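From: Iona Yule
To: wirnell-manipulation list
Date: November 13, 2025
Subject: Re: Can stacking, the flipped can result

Tshepo Makhubela wrote:
> Did the flipped can help with Dravo, or is that only on the older
> policy? And are you still training on single-arm data?

Only on Dravo so far. The older policy never learned to turn a can over, so there is nothing to compare. The training data is two-arm throughout: 583 demonstrations, all teleoperated on the pine table.

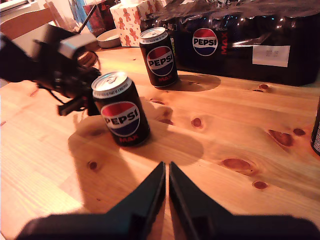
We kept 460 of them after throwing out the ones where the operator paused too long. Starting positions vary, and the lighting is ordinary room light. What I changed in October:

1. Stack order. The second can goes on upside down, lid to lid, so the policy has to plan a turn before it places. 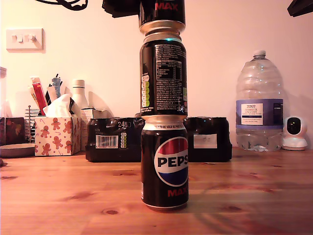 2. Wrist views. Each arm now feeds its own wrist camera to the policy. I had been dropping blurred images, and that was a mistake. With them left in, the policy is steadier while a can is being carried.
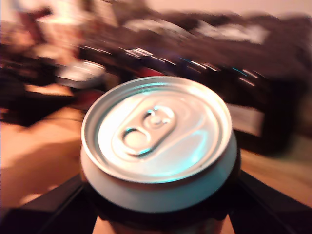
Wrist view, can between the fingers.

3. Grasp point. It is no longer labelled by hand. The policy picks its own height on the can from the lid and the shoulder, and it copes with shiny wrapping close by better than I expected. 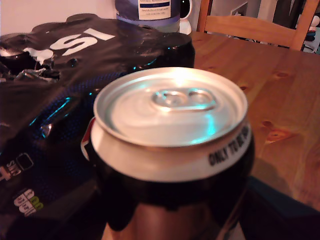
Keabetswe Steyn has asked whether the lid is doing all the work here, and whether a plain cylinder with no tab would break it. I don't know yet. I will mask the tab in the Kekana set, retrain for 1000 steps and post what I get.

Iona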